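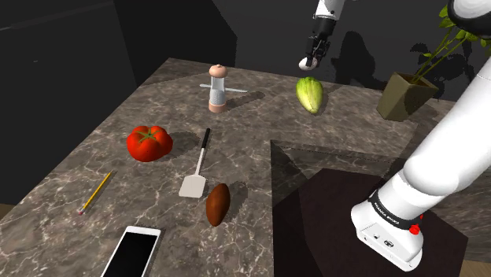 *Une chayote sur le marbre, avec la salière un peu en arrière.*

Bon, c'est officiel depuis mercredi et je ne tiens plus en place : la fête de la chayote revient à Drarberg au mois d'août ! Je sais, il y en a parmi vous qui disent christophine, d'autres chouchou, et ma boîte mail garde encore les traces de la dispute de l'an dernier. Je continue d'écrire chayote, vous traduirez.

Cette fois, la place du lavoir accueillera 27 étals, avec des maraîchers de toute la vallée et une bonne poignée de producteurs qui descendent d'Ustska (pour eux c'est une première, la route était fermée l'été passé). On commence à 8 heures et on remballe à 14 heures. Si vous voulez des petites, bien fermes, celles qui se mangent crues en salade avec juste du citron vert, venez tôt. L'année dernière, à dix heures et demie, j'ai fait trois fois le tour avec mon panier et je suis repartie avec des courgettes.

La fête existe depuis 1973. À l'époque, c'était surtout un concours de poids entre jardiniers, qui se terminait chez Dow, le café du coin, assez tard et assez fort d'après ma mère. Le concours a toujours lieu, mais on pèse maintenant la récolte entière de chaque jardin. Le record appartient à Niall Gunn, 343 kilos sur une seule saison — avec une tonnelle, deux grillages et le mur du voisin, il faut bien le dire. Je l'ai croisé à la boulangerie, il remet son titre en jeu et il m'a paru d'un calme un peu suspect.

Côté cuisine, Kirsty Mudgway reprend la démonstration du matin. Elle prépare un gratin, un achard et, grande nouveauté, une pâte de chayote au gingembre qu'elle étale encore chaude sur une plaque de marbre avant de la découper en losanges. J'ai eu le droit d'en goûter un morceau chez elle et j'en ai redemandé (deux fois, oui). La recette sera distribuée sur place, mais elle m'a laissé noter l'essentiel : on pèle sous l'eau, parce que la sève colle aux doigts, on cuit la chair à la vapeur jusqu'à 20 minutes selon la taille, et on égoutte longtemps, vraiment longtemps, dans un torchon. Le sucre vient ensuite, et le sel, une pincée, tout à la fin.

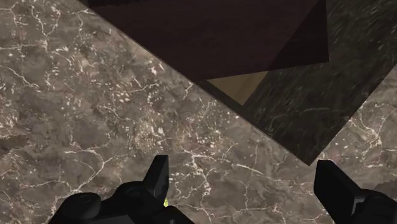

*Du marbre gris-brun, parcouru de veines claires.*

Pour la plaque, pas de panique si vous n'en avez pas. Kirsty m'a dit qu'un plat en faïence bien froid fait très bien l'affaire, et j'ai essayé dimanche avec celui de ma grand-mère : la pâte s'est décollée toute seule, sauf dans un coin où j'avais été radine sur l'huile.

L'après-midi, les restes des étals partent pour la grande soupe, servie sous les platanes avec du pain et ce que chacun aura apporté. Prenez votre bol et votre cuillère, il n'y aura pas de vaisselle jetable cette année. L'harmonie Sulturia jouera pendant le service — ils ont promis un répertoire plus court que la dernière fois, et je leur rappellerai.

Un mot sur le stationnement, on me l'a demandé quatre fois depuis hier : le parking de l'école sera ouvert, celui de la mairie réservé aux exposants. À vélo, passez par le chemin du canal, il a été refait au printemps et c'est un bonheur.

Les jardiniers qui veulent concourir s'inscrivent au café Dow, directement au comptoir, jusqu'à la veille au soir. Il faut donner son nom, l'adresse du jardin et le nombre de pieds plantés. Moi j'inscris mon unique plant, celui qui a grimpé dans le lilas et qui porte, à l'heure où j'écris, une seule fleur.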